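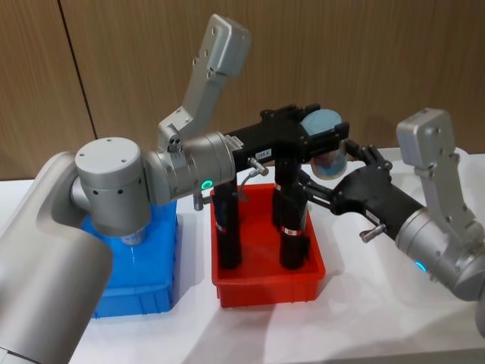 Kinden two-arm sorting set

Read this before you download anything. The set comes from the spring project of the Moya robotics club, and it is smaller and messier than the poster made it sound.

What is in it

408 recordings of two arms handling cups over colored plastic bins on a white table. Each recording is one attempt, with joint positions, gripper state and a head camera view. 81 attempts are marked as failed. I think the real number is higher – we let a cup leaning on the bin wall count as placed, and I argued against that in May and lost.

Who made it

Araceli Vidal and Norbert Říha drove the arms. Mererid Prosser wrote the labels. I did the checking and this file.

Known problems

One table, one wall behind it, one kind of lighting. A policy trained on this may have learned our wall.

The handover between the two grippers is the part everybody wants to see. It is also the part with the worst timing data. The right arm's log lags the left by up to 3 frames and we never found out why.

Clear cups are hard for the depth estimate. Treat anything near a cup lid as a guess.

The tape stripes on the left gripper's fingers are easy to track. Please check that your model isn't just following the tape.

Split

20 recordings are held out for testing. That is too few to rank two methods, so please don't.

Contact

Aitana Montes, through the club page. Fixes to labels are welcome, with the recording number.

Last edited 8 Jun 2019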